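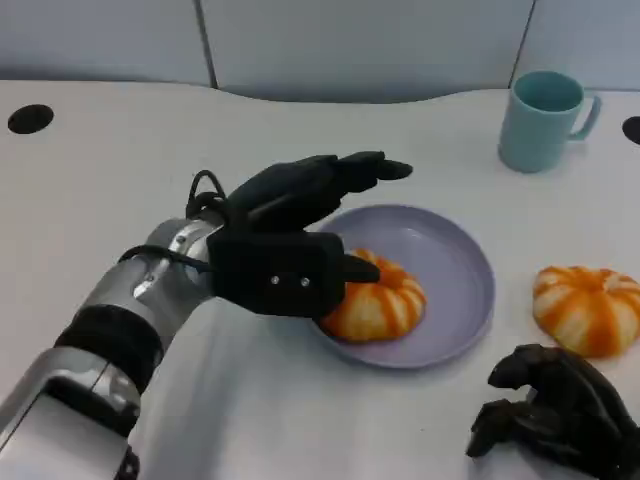 The Night Train to Enach

Rezaul Haque had been waiting for the night train since he was nine years old, and now he was forty minutes early for it and could not stop grinning.

The station at Zorkmont had one platform, one bench and a vending machine that sold only peanuts and soup. He bought both! The soup was tomato, or at least it was red, and he drank it standing up with his bag between his feet, looking down the track to where the signal lamps went green, green, green all the way into the hills.

His grandmother had taken this train once. She told the story so often that he could say it along with her: how the snow came in March when it had no business coming, how the engine stopped on the high bridge over the Vato, how the cook walked the length of the train with a pot of rice and fed every single passenger, first class and third class out of the same pot. "And then the moon came up," she would say, and stop, and go back to shelling her peas. He never did get her to say what happened after the moon.

The train came in at five past ten. Oh, it was beautiful! Dark blue, with yellow windows, and so long that the back half of it stayed out in the dark past the end of the platform. A conductor leaned out and looked at his ticket.

"Berth 14," she said. "You're in with Mrs. Khan. I hope you like cards."

He loved cards. Mrs. Khan had already folded down the little table and dealt two hands by the time he got the door shut, and she beat him four games running before they were clear of the suburbs. She was going to see her sister, she said. She went every year and they fought every year, and she wouldn't miss it for anything.

"And you?" she asked. "Who's in Enach?"

"I don't know a soul there," said Rezaul. "I'm coming straight back on Sunday. I just wanted the train."

She put down her cards and looked at him with real delight.

"Then you'll want to be awake for the bridge," she said.

They turned the lamp off so they could see out. The hills went by, then bigger hills, then a black lake with one boat light on it, and a farmhouse where somebody was up late in a kitchen, washing a pan. He wanted to wave. He did wave! Mrs. Khan waved too.

The bridge was 600 feet up, the conductor had told him, and he felt it before he saw it. The sound of the wheels changed. All the ground noise dropped away and there was only a kind of humming, thin and high, and the train slowed down until it was hardly walking. Far below, the Vato was a crooked gray line.

Then the moon came up.

It came over the ridge all at once, enormous, and the whole gorge filled with light, every rock and tree of it, and the river turned white from one end to the other. All along the train he could hear windows being pulled down and people laughing. A man two doors along began to sing, badly, and a child told him to keep going.

Rezaul put his head out into the cold and tried to think how he would tell it. The color of the river. The singing. The smell of the pines coming up from so far down.

"Well?" said Mrs. Khan, when they were across.

He opened his mouth and found that he had nothing at all, and he started to laugh, and she reached for the deck and dealt him another hand.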